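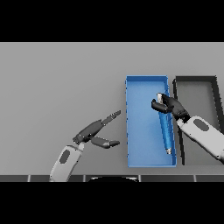

The pen transfer task in simulation, with the right hand holding the capped end of a blue cylinder over the blue tray.

Two-tray transfer (bench test)

The two-tray transfer is a test I use for comparing robot hands, and it is also the name of the small family of simulated tasks that grew up behind it. You'll find it written as "tray swap" or "pen move" in older notes, and all three mean the same thing. A slim object starts in one shallow tray and has to end up in the other, with the arms set up over a plain table. I keep this page going for anyone who wants to run it at home or in a lab, so do forgive the odd opinion (there are a few).

Origins

I wrote the first version one October, when I was trying to choose between the Skidura hand and the Petrenko gripper and couldn't find a test that was fair to both. Most pick-and-place tests at the time used cubes. Cubes are lovely for parallel jaws and tell you next to nothing about fingers! A thin cylinder is a much ruder thing to pick up. It rolls, it lies at whatever angle it likes, and if you grab it near one end the other end swings down and catches the tray wall.

The simulator I use is called Limirton. Darker, which some people confuse with it, is only the controller that sits on top and sends joint targets to the arms. You can run Darker on real hardware too, and I have, though everything on this page was done in simulation unless I say so.

Set-up

The table is plain light grey with no markings, and I've left it like that on purpose so the cameras have nothing to latch on to except the trays and the object. One tray is blue and the other is dark charcoal, and they sit side by side with their long sides next to each other. The blue cylinder in the blue tray is the awkward pairing, and I'm fond of it, as it shows up lazy colour-based vision very quickly. Both arms are loaded even when only one is needed. The spare one just waits with its hand open over the table, and a good controller ought to leave it there.

Scoring

A full run is 300 attempts with the start angle changed each time. An attempt counts if the object ends up inside the target tray and both hands have let go. Knocking the tray costs you nothing by itself, although I do write it down. I used to take points off for dropping the object from a height and gave that up, as it turned every comparison into an argument over how high was too high.

For learned controllers I suggest 2,000 practice attempts before the scored run. My own biggest set came to 3,797, and the extra ones made very little difference to anything except my electricity bill.

What I've found so far

Fingered hands do well when they take the object close to one end and lift steeply, and badly when they try to be clever and scoop it from the middle. The Petrenko gripper is the steadier of the 2 on straight lifts but hates a cylinder lying close against a wall, because its jaws need room on each side. The Skidura hand copes with that much better, then spoils things by being slow to open. I would still pick it.

Camera position matters more than I expected. An overhead view is easiest to work with until the forearm swings across the far tray and hides part of it, and then the controller has to remember where the wall was. Darker handles this reasonably. My older home-made controller did not, and I've retired it.

Versions

The current release is dated 18th December. It fixes the friction on the tray floors, which used to be far too slippery, so please don't mix scores from before and after. A version with the tray positions swapped over is half finished and lives in the same folder.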